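Section 3: Setting Up and Filling Your Gitach Desk Bin

Thank you for giving the Gitach a place on your table! It is a small bin for the odds and ends that collect wherever people work or play – little blocks, erasers, game pieces – and a few minutes spent on it now will save you some grumbling later.

1. Choose a flat, clean tabletop and wipe away any crumbs or dust, paying special attention to the spot where the base will stand.

2. Set the bin down on its base, a comfortable distance in from the edge. If your table has cable openings, leave them clear.

3. Tip the lid back gently until it stops. There is no need to push any farther, and please don't lift the bin by the open lid.
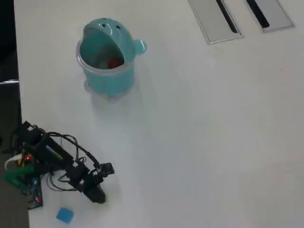
Figure 3-1. Lid tipped back, with a red item inside.

4. Drop your small things in through the front, one at a time if you can. Flat pieces like to settle along the bottom, so put those in first and let the rounder ones follow.

Note: Keep the opening clear before you close the lid. A piece caught at the rim can hold it up, and forcing it down may strain the hinge.

5. Look over the table for anything left behind, then bring the lid forward with one finger. 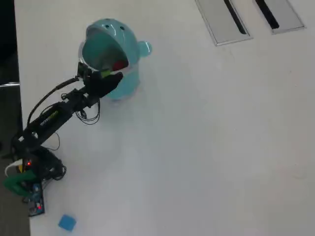
Can I wash the bin in the dishwasher?
We recommend washing it by hand in lukewarm water with a drop of mild soap, then letting it dry with the lid open.

CAUTION: Small pieces can be a choking hazard. Keep the bin and its contents away from children under three, and never use it for food, batteries, or anything hot.

6. Empty the bin whenever it gets full, and take a moment to wipe the rim while you are at it – dust does love to gather there.

Section revised May 28, 2020, by Kulsoom Gilani.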